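16/01/2024

Bench table, second coat of the Amov oil. Doina thinks the top is finished. I'm not convinced. It has a bit of a shine across the middle and the grain shows nicely on the pale wood, but a shine under these lights doesn't say much about how it will take a coffee ring. The can promises full cure overnight – I'd give it a week.

Stavros wants to order more of the same for the other tables. At 146 a can I said wait. The Candel wax we tried in September looked fine too, then went tacky by the window.

No hot mugs on it until I've done the water drop test near the back edge. Leonie has the 2,000 grit if it needs another rub. Ask Danica what she used on hers.
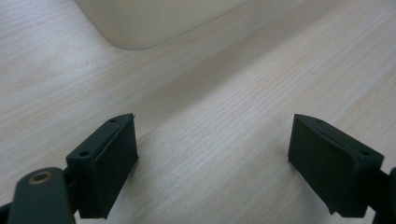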